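Comparing two finger sets on kitchen items
3 min read

heltcombe_lab
We have tested the Chou and Wostetti fingers on our two arms since May. For the mug I prefer to hold the handle and leave the rim free.

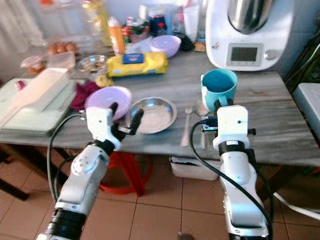

The Chou fingers cost us 300 for the pair and they are soft enough for plastic bowls. With the Wostetti set I had to lower the closing force.

peslow16
I don't agree. Soft fingers bend when the bowl is heavy. Did you try the wrist camera for the last 3 cm?

heltcombe_lab
Yes, but the fingers cover a big part of the view – the near side of the bowl is hidden. 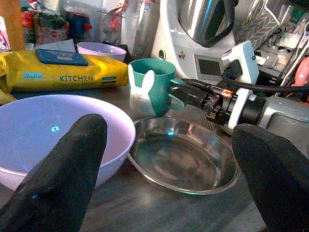 So I use the head camera for the approach and the wrist camera only for closing.

gripnotes
I would do the opposite. Also please check the cable loop when the arm swings away from the table. 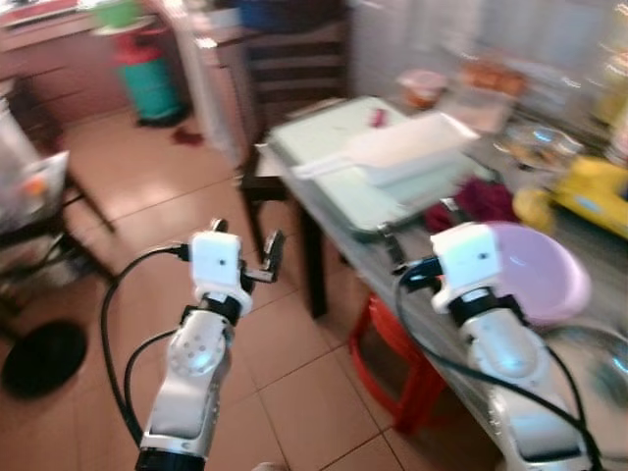

Related threads
Wrist camera or head camera?
Chou fingers after 545 cycles
Cable routing on two arms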